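**Re: [flultville-oldhouses] cream or white for paneled doors?**

September 25, 2024

> We have eight doors to do, all raised panel, and I'm stuck between cream and plain white. The hall is blue tile. Also, do I really have to take them off the hinges?

Go cream! I went back and forth on this all through May and I'm so glad I didn't do white. Next to blue, white can look a bit like a dentist's office (sorry to any dentists on the list). 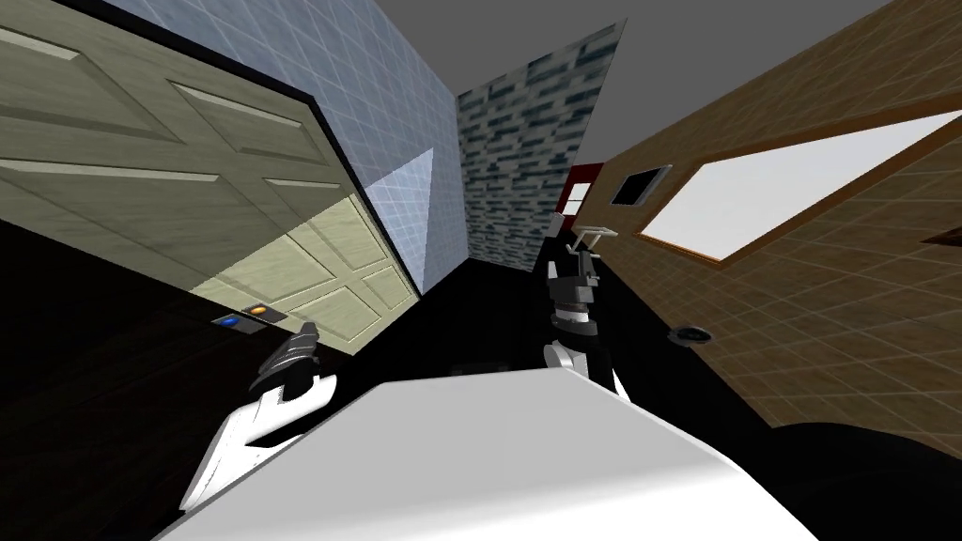 *Cream paneled doors with light blue tile*

As for the hinges, I took two doors down, got sick of hauling them out to the garage, and painted the rest where they hung. I can't tell which are which now. Do the panels first, then the rails, then the long sides, and keep a dry brush handy for drips in the corners.
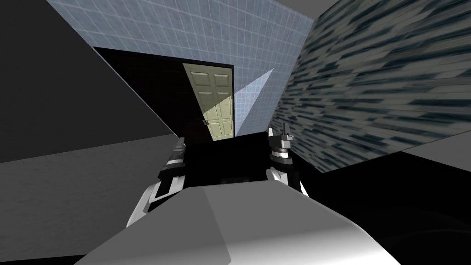 The paint was the painful part. Orgate wanted $79 a gallon for the satin, and I got through roughly a gallon and a half because I was heavy-handed with the first coat. A friend in Arain swears by the cheaper stuff from Watach, but I haven't tried it, so take that with a grain of salt.

If you're doing the trim too, think about black. My sister talked me into it and I grumbled the whole time, but it really sharpens things up.
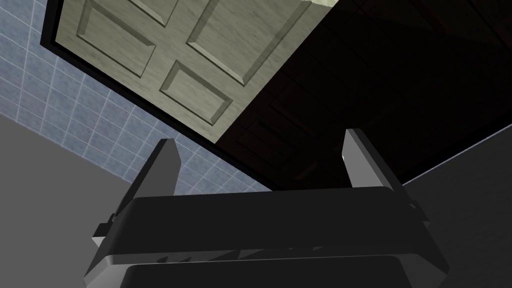 *Pale door, black frame, dark brown wood on the right*

Tape the knobs or take them off. I did neither on the bathroom door and I'm still picking at it with a fingernail. 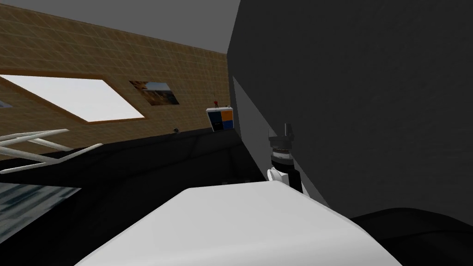 ## Sander, free to borrow

I still have the little detail sander if you want it for the bevels. It needs new pads.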